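工作间记录 2024年3月15日
Botamgate 城门模型，吊桥机构返修

接着上次的记。城门楼上半截已经拆下来放在托盘里，塔楼没动，底板没动。今天主要处理吊桥的绞盘和两侧链条不同步的问题，顺手把 Drinditz 那批补件验了，再把说明书里错的地方改掉。

先说现象。摇把顺时针转，左链先收紧，右链要晚一点才吃上力，桥板抬起来的时候明显往左偏，抬到一半右角会蹭到门框内侧的拱形砖。放下的时候反过来，右角先落地。去年12月展出时就有这个毛病，当时以为是链条长短不一，换了一根，好了两天又歪回来。当时没往下查，记录里只写了“已换链条”，这种写法以后别用，要写清楚换的是哪一侧、换下来的放哪儿了。

今天先把链条全摘了，空转绞盘轴。手感上轴本身就有虚位，摇把已经动了，远端的线轮还没动。捏住远端线轮再拧摇把，能来回拧出一小段角度。问题在轴上，跟链条没有关系。

把轴抽出来看。中间用了一个十字轴套把短轴和长轴接在一起，轴套靠近摇把的那一头内壁发白，拿强光照能看见一道很细的裂。装的时候两根轴没有插到底，中间留了空，受力全在套口那一点上。原设计就是这么画的，套筒正好卡在隔墙里面，装完以后从外面根本看不出插没插到底。

改法考虑过几种：
一，换新轴套，插到底，位置不变。最省事，但隔墙还是挡着，下次拆装还会犯同样的错。
二，整根换成长度8的轴，不要中间的接头。需要把隔墙里那块带十字孔的砖改成圆孔的，否则轴转不动。
三，摇把改到中间，两侧对称出力。外观变化太大，门楼正面要重排，不做。

选了第二种。隔墙拆到门洞上沿，把那块砖换掉，轴一次穿过去，两端各加一个半厚的挡圈限位。挡圈不要顶死，留一点缝，顶死了轴会发涩。颜色上原来的短轴是黑的，手头长轴只有灰的，反正在墙里，不管。

装回去以后空转，虚位没有了，两个线轮一起动。挂链条，左右都从同一个朝向绕，链头扣在线轮的同一个齿位上。这里注意一下：线轮上有一道小凸线，两边都要朝上再插轴，不然绕出来会差一截。之前两边的凸线朝向是错开的，也算是一个原因，和轴套的裂叠在一起，所以换链条那次好了一阵子。

抬放测试。按老办法，摇到顶算一次，放到底算一次，连续做了180次。中途停下来检查挡圈，没有外移。最后几十次右角离门框的间隙看着跟开始时一样。没有用塞尺量，下回如果有人借到塞尺可以补一下数据。桥板抬到顶以后松手会自己往下滑，这个跟以前一样，原来的设计就没有棘轮，展出的时候靠门楼顶上的小销子别住。要不要加棘轮另说，先记在后面的待办里。

另外桥板本身也有点问题。中间那排平板砖接缝全在一条线上，抬起来的时候能看到微微折一下。拆开重排，上下两层的缝错开，多用了几块长条的，刚性好多了。正面光面砖的颜色排列没有照抄原图，原图深浅棕交替得太规整，看着像斑马线，我打乱了一下。如果大家觉得还是原来的好看，照说明书改回来也就是一会儿的事。 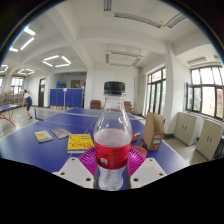 透明塑料瓶，黑盖，红标签。

Drinditz 补件验收

补件是上周到的，一直没拆。内容是拱形砖、铰链座、浅灰墙砖，还有一包透明小圆片，说是给塔楼窗户用的。逐袋倒出来看过。

墙砖：咬合力比老批次紧一点，插到底要用拇指压，拔的时候费劲。颜色放在窗边对比，比老的稍微偏冷，单独一块看不出来，砌成一整面墙并在老墙旁边就很明显。处理办法是混着用，新老穿插，不要集中在一面。老墙本来就有些地方褪得不匀，混进去反而自然。已经在门楼背面试砌了一段，站远看可以接受。

拱形砖：其中有的注塑口没有修平，凸点刚好在底面，插上去会翘。用刀片刮掉就行，刮的时候砖固定好，往外推。刮完用指甲过一遍，不挂手就可以。刮过的统一用在背面。

铰链座：松紧不一致，有的一碰就倒，有的很硬。挑了硬的给城门门扇用，松的留着做塔楼上的百叶窗，那里不吃力。

透明小圆片：表面划痕较多，应该是散装一起运的缘故。窗户位置离得远，划痕问题不大，但打灯以后会有点雾。先装，看打灯效果再决定要不要跟他们提。

整体评价，能用，但下次订的时候要在备注里写清楚颜色批次，拱形砖要求袋装单独放。

说明书勘误（打印版和电子版都要改）

门楼分册，绞盘轴那一页，整页作废，换成新画的长轴方案。新图还没画，草稿夹在分册里，铅笔的那张。
同一分册，线轮安装，加一句“凸线朝上，左右一致”。图上加箭头。
桥板那一页，加错缝示意。颜色排列写“可自行调整”。
塔楼分册，楼梯转角那一步把砖画反了，按图装上去楼梯会顶到墙。好几个人都在这里返过工，但一直没有人改文件，今天改了，电子版已存，打印版用贴纸盖住原图。
零件表里，十字轴套从清单删除，长轴加上，带圆孔的砖加上。挡圈原来写的是全厚，改半厚。

和 Uddale 场景的接驳

门楼修好以后要跟 Uddale 那块街区拼到一起，所以顺便核了一下接口。两边底板高度不一样，Uddale 做的时候路面垫过，比门楼这边高一层平板砖。桥板放平以后，外沿正好压在路面边上，翘着一点，人偶站上去会往后倒。

今天的临时办法是在门楼底下整体垫一层平板砖。缺点是护城河那块水面跟着也高了，水边的芦苇和石头要重插。更好的办法是 Uddale 那边靠近桥头的路面往下降一层，做成缓坡，但那块不是我做的，动之前得先问。先按垫高的方案摆着，不要用销子锁死。

护城河水面的透明蓝片下面积灰很厉害，软刷刷不出来，缝里的灰要把片拆下来洗。温水加一点洗洁精，泡一会儿捞出来冲干净，摊在毛巾上自然晾干，不要用吹风机。上次有人用热风吹过一批，边角翘了，到现在那批还压不平，放在废件盒里，别再拿出来用。带印刷图案的和贴了贴纸的不要一起泡，单独拿湿布擦。

晾的时候按颜色分开放。深蓝浅蓝混在一起，灯下分不清，回头装的时候很浪费时间。

灯光

城门两侧的壁灯，左边不亮。查下来是线在砖缝里压断了，断口在门楼和塔楼交接的地方。换了一根线，走线从凸点之间过，不要压在凸点上。墙砖压下去之前先通电看一眼，再压，再看一眼。右边的虽然亮，线也压得很扁，趁拆开一起换掉了。

电池盒还放在塔楼底下，盖子要从后面开。展出的时候后面靠墙，换电池就得把整个模型转过来，很麻烦。想改成从侧面抽出来的抽屉式，需要塔楼底层重做，这次来不及。

Ulloa 那边的意见

Ulloa 模型社看过门楼的照片以后来信问，能不能把桥的机构单独做成一个小台子，让小朋友上手摇。我觉得可以，但不要用展出这一套，另做一份。要点如下：摇把换大的；轴还是用整根的；链条换成绳，夹不到手指；桥板做短一点，抬起来不会太重；底下要能夹在桌沿上。零件大部分库存里有，绳要买。外面包的门楼不用做细，留一个开口能看见里面线轮怎么转就行，小朋友爱看这个。

还没有回信，等这边把图画完一起发。

收尾和存放

门楼上半截已经装回，没有盖屋顶，灯线接头还露着，搬的时候从底板两边托，不要提塔楼。刮过的拱形砖放在标了“背面用”的格子里。裂的轴套没有扔，用小袋装着贴在这一页背面，想看的可以看，看完放回来。剩下的新墙砖跟老墙砖先不要混装，虽然砌的时候要混着用，存的时候还是分开，方便以后查批次。

待办：
绞盘轴新图，画正式的。
棘轮要不要加，做一个小样试试咬合声，太吵就算了。
桥头路面的高度，问 Uddale 街区那边。
壁灯换线以后连续点一晚，看看砖有没有发热。
塔楼窗户装圆片，打灯拍照对比。
补件的问题写信给 Drinditz，附上注塑口的照片。
Ulloa 小台子的零件单，先列3页以内，太长没人看。
屋顶瓦片缺深红色斜坡砖，翻一下旧城堡的拆件箱，没有再订。

补一条，晚上收工前又摇了几下吊桥，放到底的时候左链有轻微的咔声，抬的时候没有。看了一眼像是链节在线轮边沿上搭了一下，把链条往里拨了一格，声音小了。先这样，下次开工先听一听再盖屋顶。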